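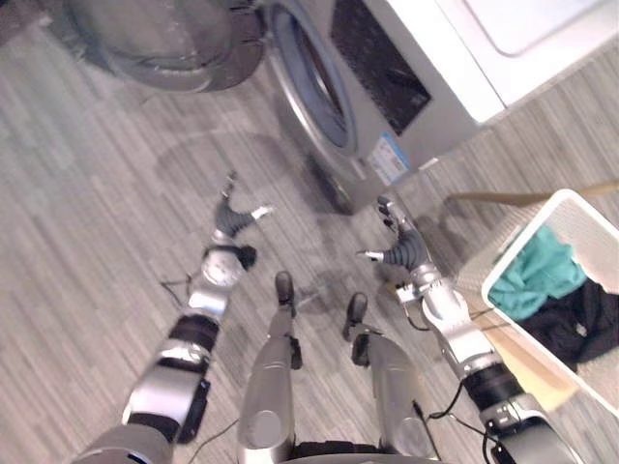

Le plancher, lames grises et beiges.

Remo Reisinger avait promis un récital sans amplification, et Nawal n'y croyait pas. Betance annonçait 1 147 places vendues pour une salle où, selon elle, on n'entendait déjà pas le piano au sixième rang. Le programme parlait de « voix nue ». Elle avait souligné l'expression deux fois, au crayon.

– Tu écriras que c'était beau, dit Kamil.

– J'écrirai ce que j'aurai entendu.

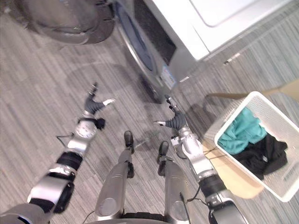
Le deuxième lied commença trop bas. Reisinger tenait ses notes longtemps, les yeux fermés, et le public prenait cela pour de la profondeur. Une moquette grise à rayures, voilà qui avalait les aigus – mais pas à ce point. Au Schubert, un souffle passa dans le mur de gauche, un petit grésillement très propre, juste avant la voix.

Elle se pencha vers Kamil.

– Tu as entendu ?

– Le chauffage.

En décembre, peut-être. Elle nota l'heure, 21 h 10, et attendit le lied suivant. Le grésillement revint, une demi-seconde avant que Reisinger n'ouvre la bouche.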